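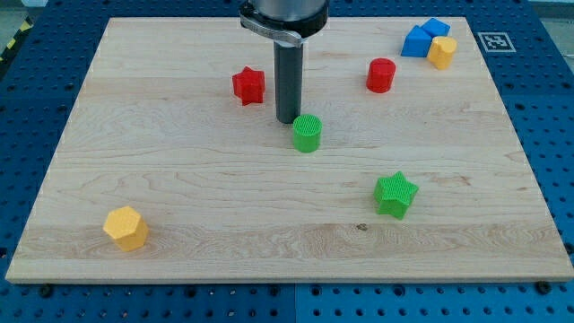 *The maple board and the printed blocks, club table, 6th July.*

I help run a robotics club in Stetville (high schoolers mostly, plus a few keen grade eights who argued their way in), and this year our big project is block pushing. The arm gets a plain rod, the blocks sit on a board, and the students have to write code that shoves the right block to the right spot. No grabbing allowed! It sounds easy until you watch a cylinder roll off line for the ninth time in an afternoon.

We bought the Grumix Push Kit to get going. It cost us $419, a big chunk of our money for the year, so I figured other clubs might like to hear how it's holding up before they spend theirs.

## What you get

The kit comes with the maple board, a bag of blocks, the rod with its mount, a sheet of printed markers for the camera to find, and a code for the lesson files. You supply the arm and the table. We already had both, and the pegboard top meant we could bolt things down without drilling anything new, hooray.

## The board

I love the board. I thought it was silly to pay for real maple when a bit of shelving would do, and I was wrong. It's flat, it's heavy enough that it doesn't creep, and the blocks slide on it pretty much the same way from one end to the other. The grain is lovely too, all wavy, with a little dark knot the kids use as a landmark ("park it on the knot" is now a real challenge in our club, worth a bonus point).

One gripe. Wood moves. Ours came in October and by midwinter it had the tiniest rock in one corner. Snugging up the bolts fixed it, but check yours when the heating comes on.

## The blocks

Red, green, blue and yellow, in a nice mix of shapes. The colours are strong and our camera code hardly ever muddles them, although yellow on pale maple took some fiddling under the old lights. I'd have picked a darker yellow, or maybe purple.

The shapes are where the fun is. The students all went for the cylinders first, thinking round would be simple, and then found out you have to hit a cylinder dead on or it scoots away sideways. The hexagon is the friendly one. You get a flat face to push against and it mostly goes where you send it, so that's what I hand to beginners now. The stars are maddening and I adore them. Push on a point and it spins, push in the notch between two points and it tracks quite nicely, and watching a fifteen-year-old work that out on her own made my whole month.

They're 3D printed and they look it, with crosshatching on the tops and ridges down the sides. I don't mind a bit, but if you want something that looks like it came out of a toy box, you'll be let down. Two of ours had stringy bits on the bottom edge that made them catch. A minute with sandpaper and they were fine.

## The rod and mount

Good rod, so-so mount. The rod is simple and stiff and has a flat tip, and it has survived being driven into the board more often than I'd like to admit. The clamp is another story. It works itself loose over a long session, and once it turns even a hair your pushes start landing off to one side and everybody blames their code. We lost most of an evening to that. We now tighten it before every run and have put a paint mark across the joint so we can tell if it's shifted.

Set your rod height carefully, too. Ours is happiest with a 4 mm gap between tip and wood. Any lower and a small error scrapes the finish.

## The lessons

This part is a bit thin. There are 25 lesson sheets, and the first dozen or so are great, but then they leap from "push one block in a line" to "sort the whole board by colour" with hardly a step between. I ended up borrowing a couple of warm-ups from the Iltell course we used last year and writing the rest myself at the kitchen table.

## What about the Bastos set?

We tried one at another club's open day. It's cheaper and the blocks are smoother, but the board is a thin plastic sheet and it buckled when a block got pushed near the edge. If your students are only going to use it a few times, it would do the job. Ours gets used twice a week and I'm glad we went with the wood.

## Would I buy it again?

Yup. Our best team is getting the block to its target on 80 percent of tries, up from pretty much never, and they're still asking to stay late. Four stars from me, with the missing one down to that clamp. If Grumix ever sells a better one separately, I'll order two.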